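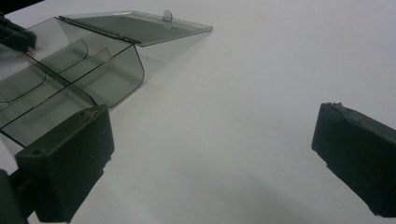 Is the Pranum hand-held gripper kit worth 509 for a beginner?

Ekow Korletey
I want to record small tabletop jobs, lids and boxes mostly, and teach an arm to copy them. The Venix set is 281 but the reviews read like hostage notes. Anyone own either?

Nii Acheampong
Had the Pranum since January. Good grip, slow support, and a manual translated by someone with a grudge.

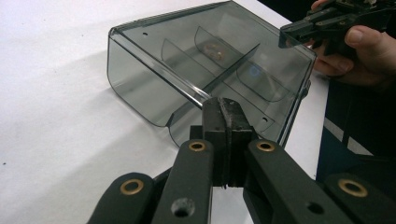 Fingertips are what you'll be paying for after the first month. The pads scuff, and they show up lighter gray where they've been rubbed. Thin tinted plastic like that divided tray is a fair test — press on the front lip and you find out fast how gentle your hands are. Get spare pads with the order. The brass bushings in the arms haven't given me any grief.

Irngate37
get the venix and spend the rest on lunch. never tried the other one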